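Packing and Labeling Small Fragile Parcels by Hand
Project report, Packaging and Distribution, second term
Submitted 20 May 2018

1. Background

The Histatau workshop sells small ceramic and glass items and sends them out by mail. Until December all of the packing was done by one person at the end of the day. Orders grew and the work was moved to a separate table, with several people taking turns. The workshop asked our course for help with two problems. Some parcels were going out with the fragile sticker missing, and others had a sticker that had come loose or was stuck on crooked over a box seam.

Our project looked only at the last part of the job, from the closed box to the finished parcel. We did not look at what is inside the boxes or at the padding. The section on padding was dropped from our plan after the first meeting.

2. Method

We followed 153 parcels at the packing table. For each one we wrote down where the fragile sticker was placed, whether it crossed a seam, and whether it was lifted and put on again. The stickers are the yellow and red kind with the broken-glass symbol and the characters 易碎. The workshop already had a large stock of them and did not want to change.

Boxes come in more than one size. The tall ones are packed upright and must stay that way, so the sticker on those matters more than on the flat ones. Shipping labels come from the office printer and are put on separately.

3. The labeling step

Most of the time in this step goes into handling the sticker. It is thin, it curls toward the glue side, and it grabs anything it touches. Clear film on the table is the worst for this. Once a sticker has landed on loose film it seldom comes off whole.
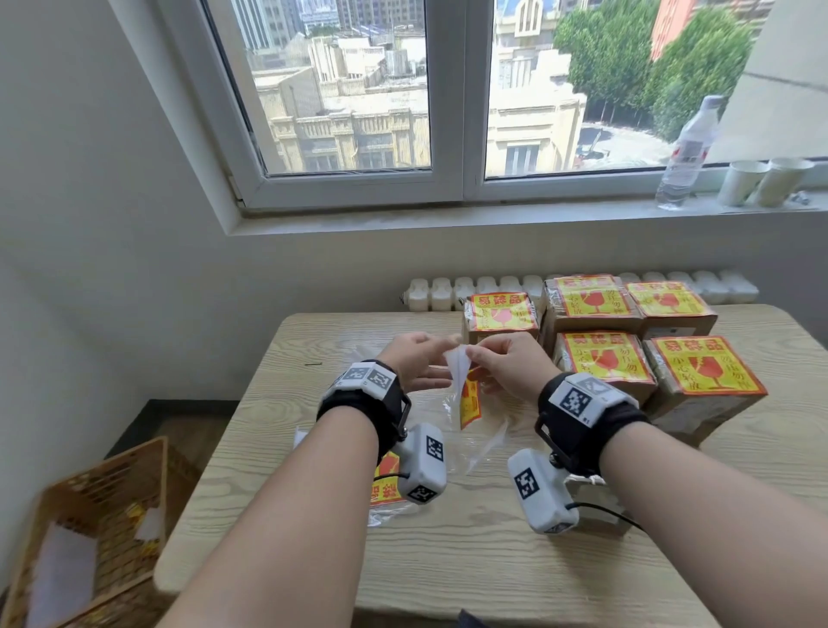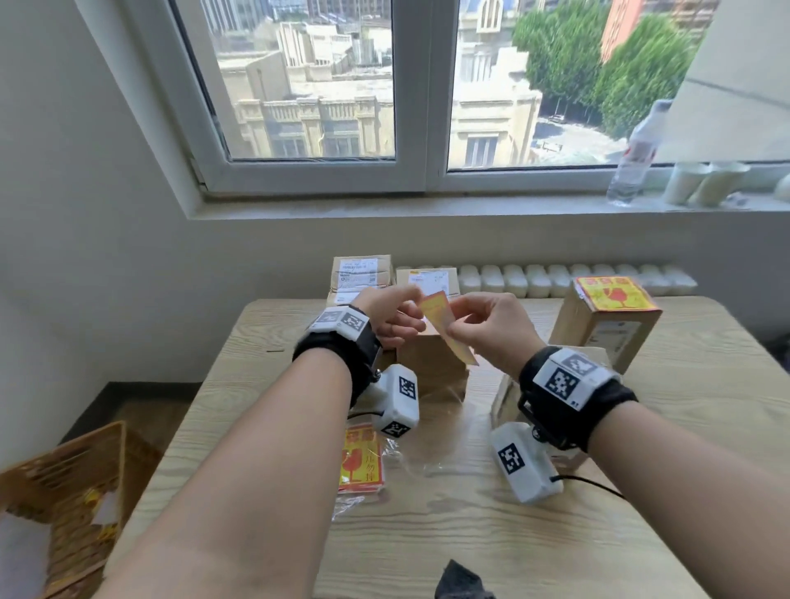
Handling fragile stickers at the packing table, with cardboard boxes close by.

People had different habits. Some peeled the sticker with one hand and held the box with the other. Some used both hands on the sticker and left the box standing. The second way was slower for the first few parcels, but the stickers went on straighter and fewer of them were lifted again.

4. Results

Of the 153 parcels, 79 had the sticker fully on one flat face. Most of the others had it across a taped seam. In 7 cases the sticker was torn while being handled and had to be thrown away. All 7 happened when there was scrap film within reach of the hands.

We also went through the workshop's return slips from the same term. They do not say whether a sticker was missing, so we could not connect them with our own numbers. This was disappointing, as we had planned a whole chapter on it.

5. Changes we tried

We put a waste bin at the left end of the table and asked people to clear film and paper scraps after every box. This worked well in the morning and less well later in the day – people forgot, or the bin was full.

We also marked a sticker position on one sample box of each size and kept the samples on a shelf by the table. Packers looked at them for the first few boxes and then went by memory. The positions stayed fairly even all the same.

A sticker dispenser was discussed. The workshop did not want to buy one before the summer, so it was not tested.

6. Recommendations

Clear loose film off the table before peeling a sticker.
Put the sticker on after the tape and before the shipping label.
Keep it on one flat face, away from the seam.
On tall boxes, use the top.
Empty the bin at midday.

The shipping label should not share a face with the fragile sticker if there is room elsewhere. On the smallest boxes there is not, and there the sticker can go on the bottom half of the same face.

7. Limits of the project

We were at the table for one part of the term only, and the packers knew what we were writing down. The numbers for torn stickers are small. A longer count, with the dispenser included, could be done by next year's group. Our record sheets are in the course folder under Histatau.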